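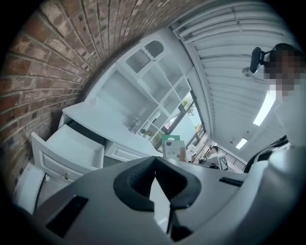
Start state rules for drawer tasks with handheld grippers

htveit
Posts: 543
We are rewriting the collection rules at Akport in April and I want to hear what other groups do. The part we can't agree on is the start state for anything with a drawer. Our current sheet says:

1. Set the drawer to the start position on the task card before recording.
2. Both grippers in view and fully open at the first frame.
3. Tracking has to be good before you move. If it drops, stop and mark the take.
4. Cable behind the operator or to one side, never between the feet.
5. Anyone else in the room stands still or stays out of the work area during a take.
6. No edits to the task card on the day.

Number 1 is the trouble. Half the operators read it as "about where the card says" and half use a ruler. Do you give a tolerance?

telmoq
We don't. The card says open, closed or half, and that is all. If every episode starts with the drawer at the same spot to the millimeter you get a policy that only knows that spot. Vary it and write down that you varied it.

htveit
Vary it how, though? If I leave it up to the operators they will pick what is easy to reach.

Ikhsan Ismail
I'm with Halvard on this. At Memthorpe we let people choose and when we went back through one batch of 43 takes, nearly all of them had the drawer pulled to the stop. It's the natural thing to do. Now the card gives a range and a second person sets the drawer. The operator doesn't touch it before the take.

telmoq
A second person for every reset is a lot of labor. We have 2 people on shift, and the other one is watching the recorder.

Ikhsan Ismail
Then print the positions on the cards and shuffle them. It takes no extra person. The point is that whoever does the task shouldn't pick the start.

telmoq
OK, that I could live with.

hveloso
Different point. Rule 5 is too soft. "Stands still or stays out" means people will stand wherever they like and call it still. Ours says that anyone who doesn't have a job in the take is behind the tape. And there should be a separate line about faces. We blur every face before the files leave the building, operator or not, and nobody gets to waive it.

htveit
We blur too, but it's in the data policy and not on the floor sheet. I can add a pointer. I don't agree on the tape. Some of our rooms are small and a spotter has to be within reach of the equipment.

hveloso
A spotter has a job in the take, so the spotter is fine under our wording.

htveit
Fair enough. I'll use your wording.

telmoq
Still think it's overkill. People walk through real rooms. If the background never changes you have the same problem as with the drawer.

hveloso
Then plan it and log it. Someone wandering in on their way to lunch isn't a plan.

ariff_n
On rule 3, since it hasn't come up: write down how long a dropout can be. "Good" means something different to each person. We came over from a Hikico setup where the software flagged it, and after the switch people had to judge for themselves and the sheet didn't help them.

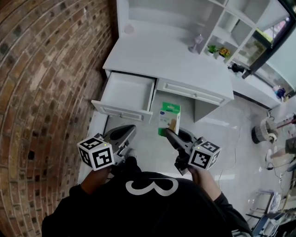

telmoq
If tracking drops on one gripper only, do you keep the other gripper's data from that take?

ariff_n
We discard the whole take for any two-handed task. For a one-handed task we keep it if the idle gripper was the one that dropped, and the log has to say so.

Ikhsan Ismail
Same here, except that we move discarded takes to their own folder and don't delete them. They have been handy for training new operators.

htveit
Thanks. Draft changes so far: start positions printed on shuffled cards, Hélder's wording for rule 5, a pointer to the face blurring policy, and a dropout limit in rule 3. Telmo, I'm leaving room for planned background changes as long as they go in the log. I'll post the full sheet Monday.

hveloso
Put a version number on it. The old Pichon sheet is still taped up in 4 places here and it doesn't have one.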